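We use cookies to make this site work and to see which posts people read. By continuing you agree to our cookie policy. Accept | Settings

Toilets, toilets, toilets

By Caroline Mushi
November 8, 2025

Print | E-mail this post

So the upstairs toilet is finally going. If you've been reading since January you'll remember the handle that had to be held down while you counted to ten, and then the replacement handle, and then the fill valve, and the weekend I spent lying on the bath mat with a flashlight in my teeth. I've put $107 of parts into that thing and it still hisses at night. Enough!

What I wanted was simple (ha). White, comfortable to sit on, easy to wipe down. My budget was $400 with the seat included, and I'd set aside another $107 for the plumber's visit, which matched the parts money so exactly that I took it as a sign.

I started online like everybody does and got nowhere. Every toilet on the internet is photographed from the same flattering angle, glowing away on a tile floor next to a fern. You can't tell how wide the seat is. You can't tell whether there's one of those awful ledges at the back where dust and hair collect, and that ledge is the whole reason I hate cleaning the old one. So I gave up and drove out to Benítez, on the far side of Odham, and I'm so glad I did.

What I looked at

First, the seat. I lift it and let it down again, and I do this more than once, and I don't care who's watching. Our old one drops like a trapdoor and wakes the dog. I also check how far back the lid leans when it's up, since ours has a towel rail right behind it and I would like to stop hearing that clonk.

Then I get down on the floor and look at the sides. Smooth sides are so much nicer than all those curves and bolt caps! I ran a paper towel around the base of every model I was serious about, which felt a little silly, but I've cleaned around bolt caps for eleven years and I've earned it.

Then the flush button. My mother has arthritis in both thumbs and the button at my sister's place is a real struggle for her, so I pressed each one using my knuckle, the way Mom does. A couple of them were stiff enough that I crossed them off right there.

Last thing is the height. I'm tall, my mother isn't, and we've settled on the middle one, which makes neither of us happy but means neither of us needs a step stool. Bring a tape measure, by the way. I forgot mine and used my forearm.

I had two favorites by lunchtime. The Nadton was $227, plain as an egg, with a nice light seat that came off for cleaning. The Warnau was prettier and cost exactly $400, and I went back and forth between them for so long that I had to go sit in the car with a sandwich.

Seeing a few of them together is what helps, I think. A toilet alone looks like a toilet. Put it next to others and suddenly you have opinions about lids.
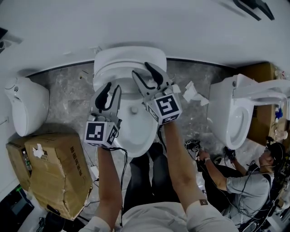
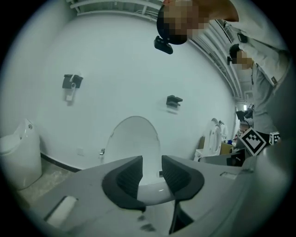 White toilets and cardboard boxes, my whole week in a nutshell.

Which one I picked

The Nadton! I know, I know, I went on about the Warnau to half of you in the comments. But the seat lifting off did it for me. I timed myself cleaning the hinges on our old one (with a toothbrush, it was grim) and I never want to do that again. The $173 I didn't spend is going toward a new floor in there, because once the old toilet is out you can see what the vinyl has been hiding, and I already peeked.

The plumber is coming to do the swap once the new supply line arrives. Until then we're all using the downstairs one, and there's a sign-up sheet on the door that my son drew a crown on.

If anybody has put in a light vinyl plank in a small bathroom, please tell me how it holds up around the base. I've got samples in two grays and a sort of oatmeal, and the oatmeal is winning.

Related posts
The fill valve weekend
Small bathroom, big towels: where we keep them
I painted the vanity and I'd do it again
Getting soap scum off an old shower door
What's under our kitchen sink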